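Home | Tickets | Parts | Shop Hours | Log in
Print this page | E-mail this page

Ticket 583: left arm stops short on pouch pickup
Opened by: Marwa Shawky
Assigned to: Derek Heywood
Status: open

Left arm halts above the table and throws a position error at joint 2. Started in January after we moved to the Kárason driver board. Right arm runs the same routine clean.

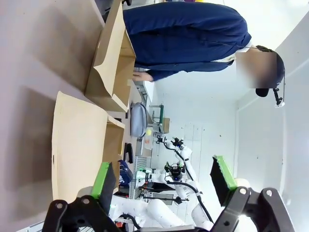
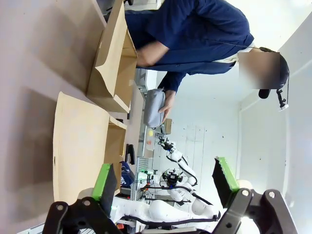

Joint 2 had its current limit still at the board default. I raised it to 1,000 mA and the error came back on the fourth try, so the limit is not the whole problem. Next suspect is the cable. On the white arms in the background the black cables run along the links, and ours need enough slack at the elbow to do that without pulling. Gaétan is going to re-tie them.

Derek, 4:15 p.m.: Swapped the joint 2 connector. No change. Leaving the old one in the Flastora bin, please don't toss it.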